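Clomura Opens Its Rumor-Tracing Tool to Local Newsrooms and Libraries

Free service shows readers where a viral post started and how it changed along the way

Anyone who has spent an evening scrolling through a neighborhood group knows the feeling. A post says the water is unsafe, or that a school is closing, and by the time you have asked a friend whether it's true, she has already seen it in three other places and assumed you knew. Clomura, a small company that has spent the past few years thinking about very little else, is happy to announce that its tracing tool, Clondent, is now open to local newsrooms and public libraries at no charge.
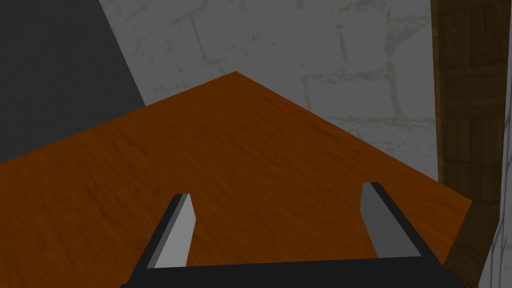 Clondent takes a link or a few lines of pasted text and looks for the earliest public copies it can find. It then lays them out in order, with the changes in wording marked, so that a reader can see the moment when "might close" became "will close," or when a story from one town quietly picked up the name of another. It doesn't hand down a verdict. We have gone back and forth on that question many times, and we still feel that people are more willing to look at a trail than to be told they were wrong.

The tool was tried out over the winter by 19 local newsrooms and 34 library branches, and we are so grateful to the reporters and reference desks who put up with our early versions. They sent us more than 2000 posts to trace. Many were old stories going around again with a new date, and quite a few were jokes that had lost the part that made them jokes - a problem we had not planned for, and one that now has its own label in the results.
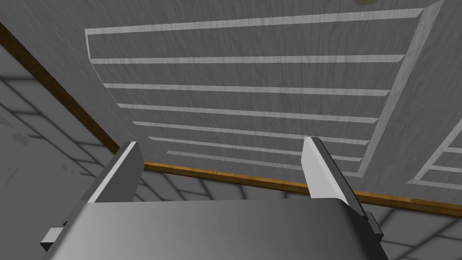 Their comments shaped nearly everything in this release. Librarians asked for a page they could print and leave at the desk, so there is one. Reporters wanted to save a trace and come back to it after deadline, and they can now do that for up to 35 days. The search box is bigger, the text is easier to read on a phone, and the long help page has been cut down to something you can get through with a cup of coffee in your hand.

Clondent reads public posts only. It does not collect private messages, it does not build profiles of the people who share things, and account names are hidden in the results unless the account belongs to a public office or a news outlet. 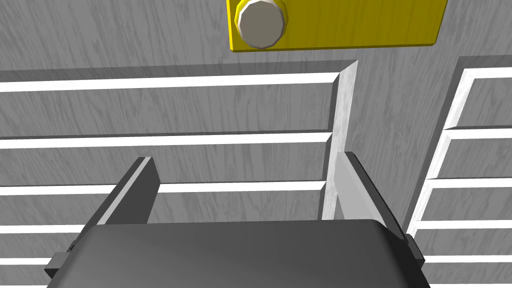
CATTANEO, June 29, 2021 - Sign-ups are open as of today through the Clomura website, and most requests will be answered within a week. Newsrooms and libraries that took part in the trial keep their accounts and saved traces, and don't need to do anything further.

A second version, known around our office as Bedau, is planned for November. It will add tracing for captions and for text that appears inside screenshots, which has been the most common request by far.

About Clomura

Clomura makes simple tools that help people understand what they read online. Questions from the press, and from curious readers too, are always welcome through the contact form on our website.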